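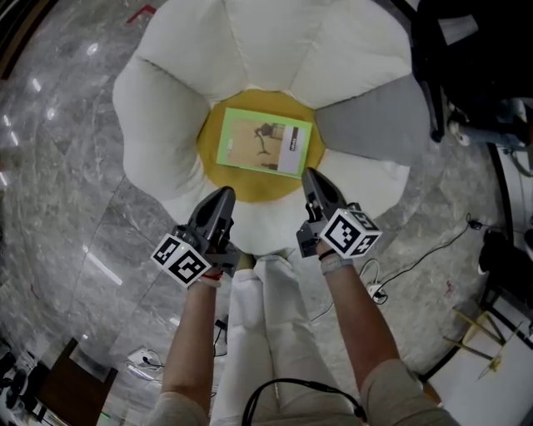 I've been using the Cludell hand-held gripper kit for a couple of months now, and the question I get most is how to make a first recording that's worth keeping. The kit is a pair of grippers you hold yourself, one per hand, so you can show a job to a robot arm later without having the arm anywhere near you. My favourite starter job is picking up something flat. A small square card with a green border, lying on the yellow middle of a daisy floor cushion, does very nicely: the colours are easy to tell apart and the petals are pale enough that the black jaws show up well against them. Sit on the floor for it if you can. A low target is much kinder on the shoulders than reaching across a table!

I bought the Seltutside bundle, which is the two grippers, the wristbands, a head camera and a year of the Skeltis software. You can get the grippers alone, but then you're sorting out your own camera, and I wouldn't fancy that as a beginner.

## Getting set up

1. Plug in the power supply and run the cable out to one side. Mine went straight across my lap the first time and I spent half the session tugging at it.
2. Click the marker cubes on. These are the white blocks with the black-and-white patterns, and the software uses them to work out where your hands are. Wipe them with a dry cloth first.
3. Switch on and wait for the light to go green on each gripper.
4. Put the camera on and look down at your hands. Open Skeltis and check that both cubes have an outline round them in the preview.

If one cube keeps dropping out, tilt that wrist a little. A shiny floor can be a nuisance too (marble is a proper pest for this), so try drawing a curtain or moving your lamp before you start fiddling with the settings.

## Recording the pick-up

Start with your hands apart and the jaws open. Press record with your foot pedal or say "go", whichever you've set up, and count two in your head before you move. Skeltis trims the start of every take and it's a bit greedy with the scissors.

Bring the left gripper in first and rest the tip just beside the card. Now bring in the right one from the other side. You're aiming to steady the card with one jaw and slide the other under the edge, and a soft surface helps loads here, as you can press down slightly and the edge pops up to meet you. On a hard table I was chasing the thing about for ages.

Close gently, lift, hold for a moment, and put it down somewhere you chose beforehand. Say "stop". Then do it again, and turn the card a bit each time so you're not recording the very same move over and over.

Do 5 takes and watch them back before you do any more. I ploughed through 500 in my first fortnight and had to bin a great heap of them, all with my left thumb over the marker. Lesson learned!

## Saving your takes

Give each job its own folder. I call mine things like "flat card, soft cushion", which looks daft but I can find it again. Hit Export and pick the Kashindye format if your arm can read it; it's the smaller of the two on offer and I've had no trouble with it. The other one is fine, just slow to upload.

## Would I buy it again?

Yes, with a couple of grumbles. The grippers feel heavier as the evening goes on, and the wristbands come in one length, so anyone with slim wrists will be pulling them to the last hole. The printed guide is thin as well. On the plus side, the jaws close smoothly, the pattern blocks are easy to swap and the software hasn't crashed on me since the November update.

Next time I'll have a go at folding a tea towel with both hands, so if you've managed that one already, do leave me a comment and tell me where you started your grip.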